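Notebook, Oral Narrative Workshop, Plisholm
December 29, 2025
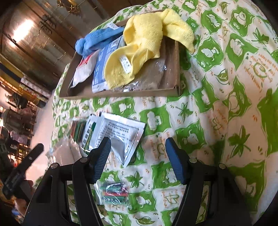

Fig. 1. Cardboard tray with yellow towel, on the green-and-white patterned cloth.

Entry by Zorica Matić. Session on the Perkton tenants' recordings, tapes 1 through 17.

The purpose of the session was to code the accounts of the 1956 rent strike for the point at which each speaker begins. Vesela Pavlović coded independently and we compared sheets afterward.

Most speakers do not begin with the increase in rent. They begin with the broken boiler at Zadness Court, which failed the winter before. The strike committee's own leaflet does not mention the boiler at all. It opens with the figure of 60 households and moves directly to the demands. The leaflet and the spoken accounts should therefore be coded as separate narrative types. The draft scheme treats them as one, and it will need to be revised.

Disagreement on tape 9. The speaker says "we just stopped paying" and then, several minutes later, names the woman who went door to door. V.P. coded this as a spontaneous action story. I coded it as an organized action story with a delayed agent. We listened to the passage again and did not settle the matter. It is entered as "mixed" for the present.

Tape 12 has a gap after the interviewer's second question. The transcript runs straight across it. Corrected on the master copy; the circulated copy still has the error.

The term "we" requires its own column. On several tapes it refers to the building, and on tape 14 it shifts to the union without notice. Dal Bello's memorandum on pronouns, page 81, gives a workable procedure, although it was written for speeches and not for interviews.

Outstanding:
Revise coding sheet, version 3 (Z.M.)
Replace circulated transcript of tape 12 (V.P.)
Request the landlord's correspondence from the Perkton town archive
Second listening of tape 9 by a reader who has not seen either sheet

The complete coding is due to the department in May.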